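Teltero Wrist Kit: Your Questions, My Answers
Last updated November 30, 2020

I get a lot of the same emails about the Teltero kit (I love them, keep them coming!), so I finally put the answers on one page. If yours isn't on it, the contact form still works.

What do I get in the box?
The gripper with its two fingers, the wrist camera, the bracket, a cable and a bag of screws. Arm not included, sorry. I build every kit at my own bench, so if something's missing that's on me and I'll mail it out.

What does the wrist camera see?
Mostly whatever the fingers are pointed at, plus the fingers themselves. People ask me if the fingers get in the way and, well, yes, a bit! You want them in view so you can tell where the gap is. One of mine has the mesh-style pad on it, and you'll catch the arm's shadow too if your table is pale and your light is overhead.

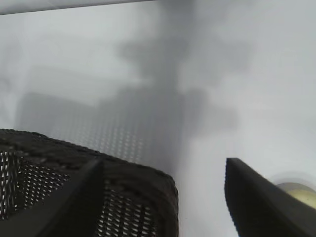
Wrist camera view, both fingers showing, mesh-style pad at left.

Does it fit my arm?
If you have a Mikmont or an Okance, the bracket bolts right on. For anything else, send me the bolt pattern before you order. I've said no to a few people and I'd much rather do that than take a return.

How much is it?
$312 for the full kit, $122 if you only want the camera and bracket. Shipping is extra and I can't do much about that.

Can it handle baskets and other fussy stuff?
This is my favorite one. I spend a silly amount of time with woven things because they're hard on a camera: lots of little holes, shiny strands, light poking through everywhere. My advice is to come in slow, aim for the rim and leave the fine weave alone. Get really close and you lose the overall shape, it's all texture.

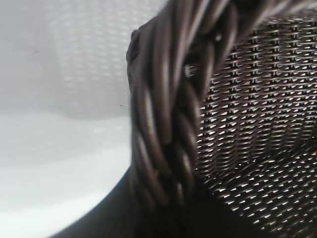
So back up a little before you plan your grab, then move in once you know where the edge is. The Cifuentes software (free download, it's in your order email) lets you save a "back up" position and jump to it with one key. I use it all day long.

Is the focus adjustable?
Nope, fixed. Things far from the sweet spot go soft. I'm working on a version with a focus ring but I'm not promising a date.

How long do the pads last?
My oldest set did 1,230 grabs before I swapped it, and I'm not gentle. Spares come in packs of 2.

Do you take returns?
Yep, if it hasn't been bolted to anything. Email me first so I know it's coming.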